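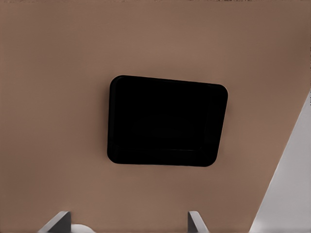

Normand Turcotte asked on the Irka call whether teleop in the simulator is worth paying for when we could just move the real arm by hand. Fair point, short answer is both.

Progress to 15 Jun 2025: 385 remote demos recorded in sim, 200 by hand guiding at Nerkthorpe. 70 of the sim ones thrown out, operator let go too early. Black square on brown surface is still the only sim layout, more to folow. Depth is hard to judge from the wrist view. Second operator needed in June pls.

Alcides Inga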